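1/ I moved to a new country in August 2019 with two suitcases and one bad habit: I say yes to furniture before I measure my door. So I write this thread for people who will furnish their first rented apartment. I made most of the mistakes already.

2/ My apartment is on the third floor, without an elevator. The stairs turn two times. I did not think about the stairs when I looked at sofas in the Usitz showroom. I only thought about the living room, where there was plenty of space.

3/ The sofa I wanted was 215 cm long. My wall is much longer, so I was happy. But the landing between the second and third floor is 140 cm deep, and the ceiling there is low. You can guess how this continues.

4/ Two delivery men carried it up to the landing, turned it, turned it again, put it on its end, and carried it down. They were very polite. I paid for the delivery and also for the return. Please read the return conditions before you sign. I read them on the stairs.

5/ My neighbor Keith Rakena watched from his door. He told me that in this building everybody buys sofas in parts. The word in the shop is "modular" or "sectional." I knew the word "sectional" but I believed it was about offices.

6/ So, what I measure now: the street door, every inside door, the narrowest point of the stairs, the landing, and the height above the landing. I write it on one paper and keep it in my wallet. My colleague Ebony laughs at the paper. She also asked me to make one for her.

7/ About color. Every person in my family said: do not take a light one. I wanted a light one. The room faces north and dark furniture makes it look like a waiting room in October.
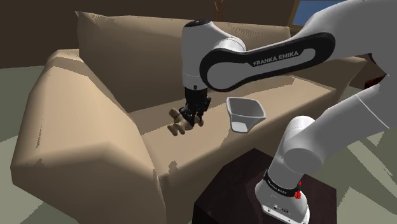
8/ The fabric is more important than the color, I think. Ask if the covers come off, and ask if they can go in the machine at home or only to the cleaner. In my first shop the seller said "removable" and I understood "washable." These are two different words and the difference costs money.

9/ Ask also for a small piece of fabric to take home. Most shops give it for free. I had mine on the windowsill for two weeks. I put coffee on it, then olive oil. The coffee came out with soap, the oil did not. Good to know, I eat on the sofa.

10/ Sit longer than you feel comfortable to sit in a shop. I am short, and with a deep seat my feet do not touch the floor, so after ten minutes my back hurts. Ginevra Zanetti, my friend from the language course, is tall and loves exactly the same sofa. Do not trust the reviews of tall people if you are not tall.

11/ Secondhand: I looked a lot in the local groups. A very nice one in Tomoana was free, but the van and two helpers would cost me almost the same as a cheap new one. If you have friends with strong arms, it is another story.

12/ At the end I bought from Dasto, in three parts, for 1000 euros with delivery. It is more than I planned. The biggest part is smaller than my refrigerator and went up the stairs in a few minutes.

13/ Small thing about the legs. They came in a bag under the seat, inside a pocket with a zipper. I searched for them one evening and wrote an angry email to the shop. The next morning I wrote a second email, to apologize.

14/ Someone asked in the replies about the armrests. Wide ones look generous, but they take space from the seat. Measure the seat between the arms, because the total length on the label will not tell you if you can lie down for a nap.

15/ And Hemi asks if I would buy a sofa bed. For my place, no. It is heavier, and my guests get the good mattress while I sleep in the living room anyway. With a second bedroom I would not even think about it.

16/ Next I need a table. The stairs are already measured. If somebody knows a round one that comes with the legs off, please write me, I look until the end of September.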